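Lukumay Reverb: your questions answered

Last updated May 1, 2025

Hello, and thank you for stopping by. Lukumay is a reverb plug-in for people who record at home, or in a small studio, or in whatever corner of the house happens to be quiet. We get a fair amount of post at Flenda and a lot of it asks the same things, so I've gathered the most common questions on one page. If you don't find yours, do write to us (the address is at the bottom) and I'll do my best to help.

Stella Kioko, customer support

What does Lukumay do?

It adds the sound of a space to a recording. If you sing in a small carpeted bedroom, your voice comes back very plain and close, which can be lovely but often sounds a bit stuck on top of the music. Lukumay lets you put that voice in a small room, a church, a stairwell or a long tiled corridor, and then decide how much of the room you want to hear. You can use it on anything, of course. Drums, guitars and spoken word all get along with it very well, and one gentleman writes to us every so often about his hurdy-gurdy.

What do I need to run it?

You need a recording program that accepts VST3 or AU plug-ins, which covers most of the ones people use. Lukumay doesn't run by itself, so if you double-click it and nothing opens, nothing is broken. It has to be loaded inside your recording program, on a track or on a send.

I've installed it but my recording program can't see it. What now?

Please don't worry, this is the question I answer most. Close your recording program completely and open it again, then look for a menu item called something like "rescan plug-ins". Every program hides it somewhere different, I'm afraid, but it's usually in the preferences under audio or plug-ins. If Lukumay still doesn't show up, check that the installer put it in the folder your program looks in. The last page of the installer tells you where the file went, and you can run the installer again as many times as you like without losing your presets.

Should I put it on the track itself or on a send?

Both work, and people have strong feelings about it! If you're just starting out, I'd suggest a send. You load Lukumay once, set the mix knob all the way to wet, and then feed a little of each instrument into it. Everything then sounds as though it was played in the same place, and your computer has far less to do. Putting it straight on the track is handy when you want one odd effect on one sound, such as a snare in a cave. In that case, start with the mix knob quite low and bring it up slowly until you notice it, then take it back down a touch.

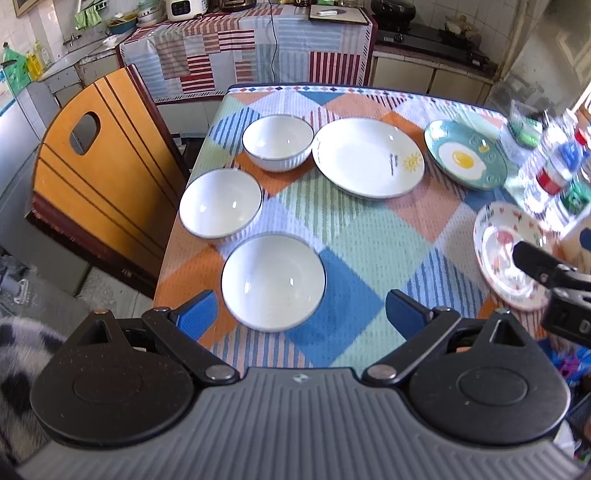 One small thing to watch if you do use a send: some programs copy the send level when you duplicate a track, and some set it back to nothing. If a doubled vocal suddenly sounds bone dry, look there first before you start changing anything in Lukumay.

My mix sounds muddy as soon as I turn the reverb on. What am I doing wrong?

Very likely nothing serious. Low notes build up quickly in a reverb, and a long tail on a bass guitar will make porridge of almost any song. There's a low cut control on the left of the window. Try raising it while the whole mix is playing, and keep going until the reverb feels a little thin, then ease back. There's a high cut as well, which is good for taming the splashy sound you sometimes get from the letter S.

If it's still muddy, shorten the decay. We all love a long decay when we listen to a voice by itself, me included, and then the rest of the band comes in and it's all fog.

What is pre-delay?

Pre-delay is a small gap between the original sound and the start of the reverb. It's measured in milliseconds, and 1000 milliseconds make one second, so the numbers are usually quite small. With no gap at all, the voice and the room blur together. With a bit of a gap, you hear the word first and the room just after it, and the singer seems to step forward. The default setting suits most singing. For fast songs you may like it shorter, and for slow ballads you can be more generous. You can also click the little note symbol beside the knob and Lukumay will follow the tempo of your song.

What's the difference between Lukumay and Istau?

Istau is our echo plug-in. An echo repeats the sound so that you can pick out each repeat, while a reverb smears it into one long wash. They're sold separately and they sit together very nicely. A favourite trick in the office is to put Istau first with just one or two repeats, and then send those into Lukumay, so the echoes sound as if they're bouncing about somewhere far off. If you try it the other way round you get something much stranger – also worth an afternoon.

How many presets are there?

There are 96, sorted into folders by the kind of space. You'll find them in the menu at the top of the window. Do treat them as starting points and turn the knobs as much as you please. To save your own, click the arrow next to the preset name and choose "save as". Your presets go into a separate folder, so an update won't overwrite them.

Which sample rates does it support?

Lukumay works at all the usual rates, up to and including 96 kHz. If you're not sure what yours is set to, leave it as it is. A higher rate makes the plug-in work harder, so if you hear crackles, try a larger buffer size in your audio settings before anything else. There's also an economy mode in the settings menu. It's a little less smooth in the very end of the tail, but perfectly good while you're recording, and you can switch it off again when you come to export.

Can I try it before I buy?

You can, and I'd encourage it. The trial runs for 7 days and has everything switched on, including saving presets. We don't ask for card details. When the trial ends, Lukumay simply goes silent and lets the dry sound through, so your projects will still open. If you were ill or away and missed most of your trial, send me a line and I'll start it over for you.

How do I move my licence to a new computer?

Licences are looked after by Stistora, our account page. Sign in there, find Lukumay in your list, and click "release" beside the old computer. Then install on the new one and sign in when it asks. If the old computer has died or been given away, you can still release it from the web page, so there's no need to have it in front of you. You only need to be online for the moment of signing in. After that you can take your laptop to a cabin in the woods and record all winter.

I bought it in March. Do I get the new update?

Yes, and so does everyone else who owns Lukumay. Small updates are free, and this one mainly repairs the window on very large screens, where the knobs had a habit of drifting off to one side. You'll find it under "downloads" in your Stistora account. Projects made with the older version will open and sound the same.

Can I use it on music I sell?

Certainly. Anything you make with Lukumay is yours, and you don't owe us a fee or a credit. The one thing we ask you not to do is record the presets and sell them as a reverb library of your own.

How do I get in touch?

Use the contact form in your Stistora account, or reply to the email that came with your licence. Please tell me which recording program you use and which version of Lukumay you have (it's shown if you click the name at the top of the window). A short recording of the problem is a great help too, however rough it is. I answer on weekdays, usually in the mornings.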